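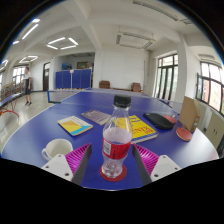

Join the Utley study club: call for participants

We're looking for 10 dental nurses, hygienists or newly qualified dentists to join our next study group on talking to nervous patients, and we'd love to hear from you if you've ever walked out of a surgery thinking "I could have put that better".

The group starts in December and runs for 6 evenings. We meet at 6.30pm at Mikuš House, up the stairs past the bike racks (the lift is slow but it does work), and finish by 8.30pm. Each evening takes one kind of appointment -- a first visit after years away, a child's first filling, an extraction with a very worried parent in the room -- and we spend most of the time trying things out loud in pairs. There are some short readings too, but nothing you couldn't get through on a bus.

Why are we so keen on this? Between us we've worked in practices of every size, and the same thing comes up again and again. People get years of training for their hands and an afternoon, if they're lucky, on what to say while the chair goes back. Last year's group came up with some wonderful phrases that several of us now use every single day, and one pair rewrote their whole practice recall letter between sessions.
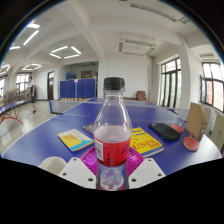

The readings come from the Tridano folder, a collection of 314 short accounts written by patients about visits that went well or badly. They're frank, often funny, and a few are hard going. You'll get your own copy to keep, and we ask that you don't pass it on outside the group, as the people who wrote for it were told who would be reading.

What we'd ask of you

You should be seeing patients at least two days a week at the moment, in any kind of practice, hospital clinic or community service. Please be able to come to at least five of the evenings. You'll also keep a short diary of two appointments a week (a few lines each, no patient names or details that could identify anyone) and bring it along to talk through. Receptionists, we haven't forgotten you! A separate group is planned for the spring, and you can put your name down for it now.

What you'll get

There's no fee. The Pruvomton fund has given us 3000 pounds, which pays for the room, the printing, supper each evening and bus or train fares within the county. You'll have a certificate of attendance with the hours on it, and a one-to-one chat with Peter Lukáč halfway through to see how it's going and what you'd like more of.

If you're wondering whether the pair work is as awful as it sounds, so was nearly everyone who came last time.
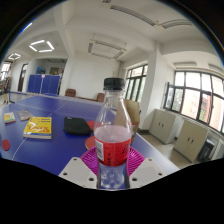
Ľudovít Charvát wrote to us afterwards that he had dreaded the role play and very nearly stayed at home, but by the second evening he was arguing to be the patient, and he now sits down before he says anything at all to someone new. He also asked for longer breaks, so we've added ten minutes.

How to apply

Send us a page at most, by post or email, telling us where you work, how long you've been doing it and one conversation with a patient that you'd like to have again. It can be a good one or a bad one. Mark it "Utley study club" and add any dietary needs and anything that would make the evenings easier for you. Places go to a mix of roles and workplaces, so do apply even if a colleague has already done so. Peter reads everything himself and will reply either way.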